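Notebook, Stenusbridge game larder and cold store
April, bench 2
Entry by M. Vallejo. Read and initialled: W. Bielecka.

Carried over from the last entry: pH drop on the fallow carcasses from the Lutgate cull. Ryszard Borkowska brought in the second batch at 06:40, already gralloched, heads and feet off, skins on. Tags checked against his sheet. One tag illegible (blood under the laminate), matched by weight and by elimination. Have asked him again to write on the back of the tag in pencil.

Chiller A set to 2, chiller B set to 5. Same airflow setting on both as far as the dial can be trusted. Probe in the haunch, left side, same depth each time using the collar Marcelino turned up for us. The collar slips on a cold shaft. Wrapped it with two turns of tape and re-marked the depth.

Readings from the first batch, now complete: chiller A carcasses took longer to reach the holding pH, as expected. Chiller B more even between animals. One doe in B stayed high throughout. Ryszard's note says she ran after the first shot and was taken on the second, 146 m, so probably short of glycogen when she dropped. Keep her in the record but leave her out of the mean. Trim her for mince and do not hang further. Nothing off in the smell, surface dark and a bit tacky.

Weight loss in hanging: the heaviest buck went in at 36 kg and will be weighed again when he comes down. Do not weigh him part way through. Last month he was lifted off the rail twice (a different buck, same rail) and we lost a patch of skin at the shoulder, which spoiled the drying figure for that side.

Logger: 443 lines downloaded, of which 15 are blank. The blanks fall together and match the door being open for loading, when the lead was pulled out. Igor Witkowska has put a clip on the lead. Have not filled the gaps. Plot shows them as gaps.

Skin on versus skin off. Witold wants a pair done with the skin off from the same herd and the same morning, or the comparison is no use. Agreed. The Plakbridge estate has offered two yearlings if we collect. Needs a van with the tray in it, not the flat one. Will ring them once the chiller B rail is free.

Knife test on the Kaczorowski steel: third blade now, same angle as before, edge checked on paper after each shoulder. First two blades rolled slightly at the tip when they met the joint. Third has held so far but has only done one side. Igor thinks the tips are ground too thin for boning and would do better as skinning knives. Not enough work on them yet to say. Sharpening log is in the back of this book, please use it, there are two sets of initials missing.

Cleaning: floor drain slow again. Lifted the grate, cleared fat and hair, ran hot water through. Still slow. Marcelino to rod it from the outside end.

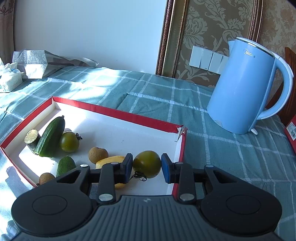 Green tomato held between the blue pads, over the red-rimmed lid.

Afternoon. Second batch into the chillers, four carcasses to each. Start pH taken on all of them before the doors were shut. Two in B read lower than I would like at that stage. Recalibrated the probe in both buffers, it was reading slightly low. Re-read the two and they came up in line with the rest. First readings struck through above, left legible.

To do
Order buffer sachets, down to the last box.
New collar for the probe, plastic this time, tighter bore.
Ask Ryszard for shot distance and time to gralloch on every sheet, including the clean ones.
Take the high doe out of B and log the trim weight.
Move the door thermometer, it is reading the lamp.

Next readings at 18:00, Igor on the late one. Keys in the usual drawer.
MV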